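I've been putting off writing about the car because every time I sit down to do it I want to go for another drive instead, which I suppose tells you most of what you need to know! But a few of you have asked, so put the kettle on.

We picked up the Flenholm in March, after my old hatchback finally gave up on the hill out of town. I'd been dead set against an electric car for years (my brother-in-law will happily confirm this at any barbecue you care to attend). What changed my mind was an afternoon with Mireille Nimri from my walking group, who let me take hers down to the coast and back and only grabbed the door handle once.

The brochure says 487 kilometres on a full charge. Our best so far is 453, on a mild day with the air con off and me driving like somebody's great-aunt. I'm quite happy with that. Headwinds knock it about more than I expected, and so does a boot full of camping gear, but for the school run and the shops I plug in maybe once a week and don't give it another thought.

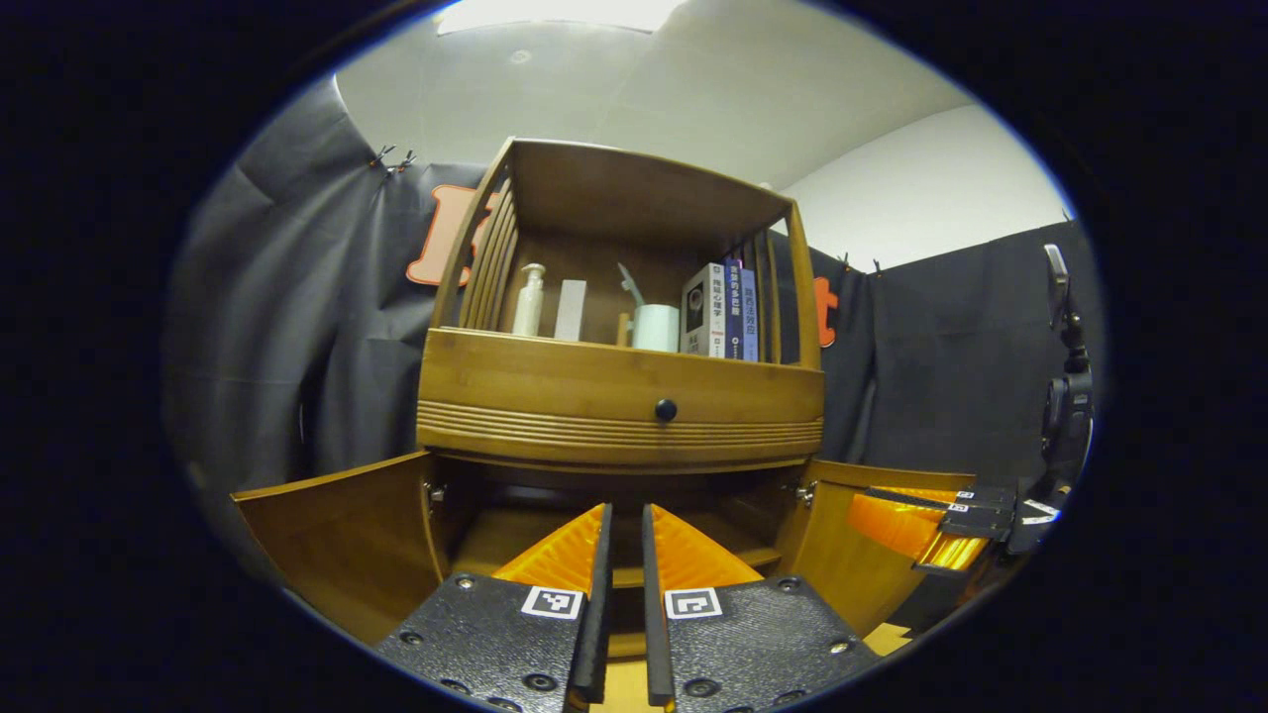 Filed under: Cars and Getting About

Now, the driver assistance. Ours came with the Jaber package, an extra $3,000 that I grumbled over for a good fortnight before signing. It keeps you in your lane, holds your distance from the car in front and will change lanes on the freeway if you flick the indicator. I love it on the long boring stretches. I do not love it near roadworks, where it gets terribly nervous about witches' hats and beeps at me as though I'd put them there myself. You still have to keep your hands on the wheel and your eyes on the road, and I think that's fair enough.

Blagoje Stojanovska, our mechanic of many years, came round to put in the wall charger with his electrician mate and spent most of the visit lying in the driveway looking underneath the thing. He reckons the tyres will wear faster than I'm used to, with all that battery weight, and told me to get them rotated early. Noted, Blagoje.

If you're looking at the Clasum as well, do drive both. The seats are nicer in the Clasum, but I couldn't get on with having the wipers buried in a menu.

Next month we're taking it over the ranges to Iklow, 2 charging stops each way if the app is to be believed. I'll pack a thermos and report back.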